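# The rainwater tank sums don't add up, says Salldale plumber
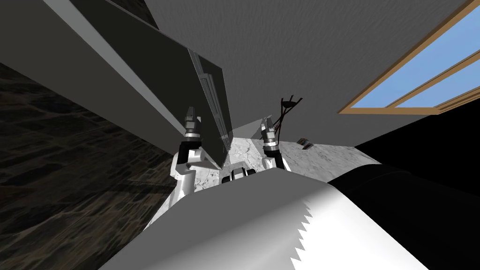 *Two arms raised, white and black, with the grippers uppermost.*

Noelia Echevarría has been putting in rainwater tanks at Salldale for 11 years, and she'd like people to stop telling her they pay for themselves.

"They might," she says, over a cup of tea that's gone cold while she argued with me. "I've met one bloke who swears his has. He also counts the water he would've used if he'd had a bigger lawn."

I'd come to ask about the Varneo, the slimline tank that half the street seems to have ordered. The brochure promises savings from the first winter. Echevarría has read it more closely than I had.

"Look at the roof they've used for the figures. It's enormous. Then look at the rainfall - that's a wet year on the coast, and we're two hours inland. You can't catch what doesn't fall."

Her last customer paid $2881 for tank, pump and labour. I suggested this sounded fair. She thought so too, having written the invoice, but wanted to know what I was comparing it with.

"Their water bill is mostly the supply charge. You pay that if you never turn on a tap. So the tank's only nibbling at the other bit."

Then there's the pump, which uses power and doesn't last forever. She has replaced two this year on tanks sold by Naleo as "maintenance free", a phrase she repeats slowly. Gutters need clearing, screens need a hose, and the first flush diverter needs emptying. Few owners she visits knew they had one.

I put it to her that plenty of people buy a tank for the garden and don't care about payback. She softened a little.

"That's a decent reason. My mum's got one in Salcedo Street and her tomatoes are ridiculous. When restrictions come in she's laughing. But she never told anyone it was an investment."

Would she fit one at her own place? There's already a tank behind the shed, as it happens, bought second-hand. She hasn't worked out what it saves, and doesn't plan to before September, when the beans go in.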